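Hitetti to Open Shared Workrooms in Former Valholm Print Building
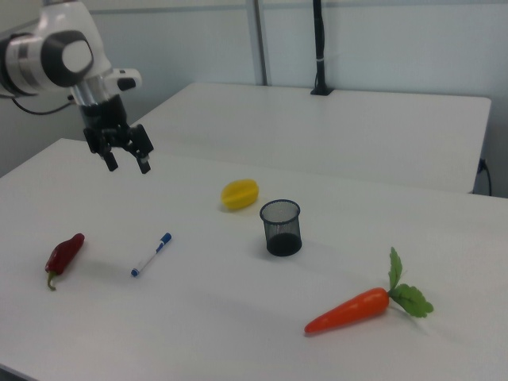 VALHOLM, October – Hitetti will open 16 shared workrooms on the ground floor of the former Fludell print building next month, the company announced. The rooms are intended for small firms and sole traders that need space by the day or by the month. Each has white-topped tables, which can be set one behind the other or pushed together, and wall sockets within reach of the work surface. Tenants may bring their own equipment and leave it set up overnight on monthly terms.

The building has stood without a main tenant for eight years. Hitetti signed a lease on the ground floor last spring and hired Vasiliauskas, a Valholm contractor, to carry out the work. New wiring and lighting have been installed throughout, and the loading entrance on the north side has been widened. The upper floors are not part of the lease.

Day rates start at $151 per room and include heat, internet access and use of the shared kitchen. Monthly tenants also receive a parking space and a key card for evening entry. Hitetti said it has received roughly 200 inquiries, most of them from businesses already based in Valholm.

Bookings open at 9 a.m. on the first working day of the month at the Fludell building front desk. Tours are available by appointment.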